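학생 프로젝트 보고서

식탁 정리 작업에서 시연 데이터의 물체 배치가 모방학습 정책에 미치는 영향

작성: Ramiro Alcaraz, Valeriano Marín
과목: 로봇 조작 실습 (Kevilcombe 실습반)

1. 과제 개요

본 과제에서는 팔 하나와 두 손가락 그리퍼로 식탁 위의 물건을 옮기는 작업을 다루었다. 작업 대상은 쟁반, 컵, 그릇, 캔, 그리고 그릇 안에 넣거나 꺼내는 작은 물체이다. 우리가 알고 싶었던 것은 하나였다. 시연 횟수를 그대로 두고 물체의 초기 배치만 더 다양하게 하면 학습된 정책의 성공률이 올라가는가.

지난 학기 선배 조의 보고서(조 이름 Borneck)는 시연을 많이 모으는 쪽에 무게를 두었다. 같은 배치에서 시연을 반복했고, 그 배치에서는 잘 되었지만 그릇을 손바닥 하나만큼 옮기면 그리퍼가 원래 그릇이 있던 곳으로 내려갔다. 우리 조는 그 결과를 출발점으로 잡았다.

2. 작업 정의

작업은 세 단계로 나누었다.

가. 작은 물체를 집어 그릇에 넣기
나. 그릇을 쟁반 위로 옮기기
다. 컵과 캔을 정해진 쟁반으로 옮기기

세 단계를 한 정책으로 학습하지 않고 단계마다 따로 학습하였다. 처음에는 한 번에 학습하려고 했으나 두 번째 단계에서 멈추는 경우가 많았고, 멈춘 이유가 앞 단계의 오차인지 정책 자체의 문제인지 구분할 수 없었다. 이 보고서의 수치는 모두 '가' 단계의 것이다. '나'와 '다'는 4.3절에서 짧게만 다룬다.

성공의 기준은 다음과 같다. 물체가 그릇 안에 있고, 그리퍼가 열린 상태로 그릇 테두리 위까지 올라와 있으면 성공이다. 그릇이 넘어지거나 테이블에서 떨어지면 물체의 위치와 관계없이 실패로 기록하였다. 그릇이 밀려도 넘어지지 않았으면 성공으로 인정했다. 이 마지막 기준은 조원 사이에 의견이 갈렸는데, Marín은 밀린 것도 실패로 보자고 했고 Alcaraz는 실제 식탁에서는 문제가 되지 않는다고 보았다. 결국 느슨한 쪽을 따르고 밀린 경우는 비고란에 따로 적었다.

3. 방법

3.1 데이터 수집

시연은 원격 조작으로 모았다. 조작자는 테이블 맞은편이나 옆에서 팔을 조종하고, 다른 조원이 시연 사이에 물체를 다시 놓았다. 카메라는 작업대를 내려다보는 위치에 고정하였고, 전체 수집 기간 동안 위치를 바꾸지 않았다. 영상과 함께 관절 각도, 그리퍼 개폐 상태를 기록했다.

시연은 조건별로 375개씩 모았다. 조건은 다음 두 가지이다.

고정 조건: 그릇, 컵, 캔, 쟁반을 테이블에 붙인 표시에 맞추어 놓는다.
변동 조건: 시연마다 그릇의 위치와 방향을 바꾸고, 쟁반의 각도도 조금씩 돌린다. 컵과 캔은 쟁반 위 또는 테이블 위에 놓는다.

변동 조건의 배치는 컴퓨터로 무작위 좌표를 뽑지 않고 조원이 손으로 정했다. 처음에는 좌표를 뽑아 쓰려고 했지만 물체끼리 겹치거나 팔이 닿지 않는 배치가 자주 나왔다. 손으로 정하다 보니 조원마다 버릇이 생겼다. 나중에 영상을 다시 보니 Alcaraz가 놓은 그릇은 대부분 테이블 가운데에 몰려 있었고, 이 편향은 결과 해석에서 고려해야 한다.

수집은 실습실의 다른 조들이 같이 쓰는 시간에 이루어졌다. 배경에 사람이 지나가는 시연이 많았으나 지우지 않았다. 배경을 가리는 천을 치는 방안도 검토했지만 두 조건 모두 같은 환경에서 모았으므로 그대로 두었다. 팔이 비상 정지된 시연, 물체를 떨어뜨린 시연, 기록이 중간에 끊긴 시연은 버리고 새로 모아 개수를 맞추었다.

3.2 학습

입력은 고정 카메라 영상 한 개와 관절 상태이고, 출력은 다음 몇 단계의 관절 목표와 그리퍼 명령이다. 학습 코드는 실습반에서 공용으로 쓰는 Drerska 저장소의 것을 가져와 데이터 읽는 부분만 고쳤다. 두 조건 모두 2000 에폭을 학습했고, 학습률과 배치 크기는 같게 두었다. 영상은 학습 전에 줄였는데, 처음에 너무 작게 줄여서 작은 물체가 영상에서 거의 사라지는 문제가 있었다. 이 문제는 첫 번째 학습이 끝난 뒤에야 발견했고, 그 결과는 보고서에서 제외하였다.

3.3 평가

평가 배치는 시연에 쓰지 않은 것으로 7개를 정했다. 배치마다 3회씩 실행하여 조건당 총 21회를 기록하였다. 평가자는 어느 정책이 돌고 있는지 모르는 상태에서 성공과 실패를 판정했다. 정책 전환은 다른 조원이 맡았다. 실행 제한 시간을 넘기면 실패로 처리했다.

4. 결과

4.1 성공률

고정 조건 정책은 21회 중 6회 성공했다. 변동 조건 정책은 21회 중 15회 성공했다. 고정 조건의 성공 6회는 모두 평가 배치 가운데 그릇이 원래 표시에 가까운 두 배치에서 나왔다. 나머지 다섯 배치에서는 한 번도 성공하지 못했다.

변동 조건의 실패 6회 가운데 4회는 그릇이 테이블 가장자리 쪽에 있는 배치에서 발생하였다. 앞에서 언급한 대로 시연의 그릇 위치가 가운데에 몰려 있었던 것과 관련이 있다고 본다. 다만 이를 확인하는 실험은 하지 못했다.

4.2 실패 유형

고정 조건에서 가장 많은 실패는 그릇이 없는 곳에 물체를 내려놓는 것이었다. 팔의 궤적 자체는 매끄럽고 시연과 비슷했다. 영상을 거의 보지 않고 관절 상태만 따라가는 것으로 보였다. 이를 확인하려고 카메라 렌즈를 가린 채 실행해 보았더니 고정 조건 정책은 거의 같은 궤적을 그렸다. 변동 조건 정책은 렌즈를 가리면 팔이 중간에서 멈추거나 천천히 흔들렸다.

변동 조건의 실패는 주로 높이 문제였다. 그리퍼 끝이 그릇 테두리에 걸려 그릇이 기울거나 밀렸다. 카메라가 한 대이고 깊이 정보가 없어서 팔이 그릇 앞을 가리면 테두리 높이를 알기 어렵다. 사람이 조종할 때도 이 부분에서 시간이 가장 오래 걸렸다.

4.3 나머지 단계

'나' 단계는 그릇을 집는 동작이 안정적이지 않아 수치를 내지 않았다. 두 손가락으로 그릇 테두리를 잡으면 들어 올리는 도중에 돌아가는 경우가 많았다. '다' 단계는 컵은 비교적 잘 되었고 캔은 자주 넘어졌다. 두 단계 모두 평가 절차를 정하기 전에 학기가 끝났다.

5. 논의

같은 수의 시연이라도 배치를 바꾸어 모으면 처음 보는 배치에서 성공률이 높았다. 예상한 방향의 결과이지만 평가 횟수가 적어 차이의 크기를 그대로 믿기는 어렵다. 또한 변동 조건의 시연은 고정 조건보다 모으는 데 시간이 더 걸렸다. 물체를 새로 놓는 시간을 기록하지 않았으므로 같은 시간을 썼을 때 어느 쪽이 나은지는 답할 수 없다. 다음 조에는 시연 시작과 끝뿐 아니라 물체를 재배치하는 시간도 남기기를 권한다.

조작자 차이도 있다. Marín의 시연은 그릇 위에서 한 번 멈춘 뒤 내려가고, Alcaraz의 시연은 비스듬히 바로 들어간다. 두 방식이 섞인 데이터로 학습한 정책은 그릇 위에서 망설이는 동작을 보일 때가 있었다. 두 조건에서 조작자 비율은 같게 맞추었다.

6. 남은 일

그릇 위치를 격자로 나누어 가운데 편향을 없앤 데이터를 다시 모은다. 손목 카메라를 달아 테두리에 걸리는 실패가 줄어드는지 본다. 두 조건의 데이터를 절반씩 섞은 경우도 학습해 볼 만하다. 수집한 데이터와 평가 기록표는 실습반 공용 저장 장치의 Palacios 폴더에 넣어 두었다.

댓글

민트차
렌즈 가리고 돌려 본 부분이 제일 재미있었습니다. 저희 조도 해 봤는데 비슷하게 나왔어요.

k_hyun
밀린 그릇을 성공으로 친 게 몇 번인지 표로 넣어 주시면 좋겠습니다. 그 기준에 따라 15회가 꽤 달라질 것 같은데요.

Valeriano Marín
k_hyun 님, 비고란 정리해서 다음 판에 넣겠습니다.

지나가던조교
에폭 수를 같게 둔 건 이해하는데 검증 손실 곡선도 같이 있어야 비교가 됩니다. 고정 조건은 훨씬 일찍 과적합됐을 수도 있어요.

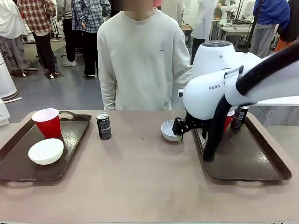

고정 조건 정책은 왜 그릇이 옮겨졌는데도 원래 자리로 내려갔나요?

시연에서 그릇이 항상 같은 자리에 있었기 때문에 정책이 영상에서 그릇을 찾을 필요가 없었습니다. 관절 상태만으로도 다음 동작을 맞힐 수 있었고, 렌즈를 가려도 궤적이 거의 같았던 것이 이 설명과 맞습니다.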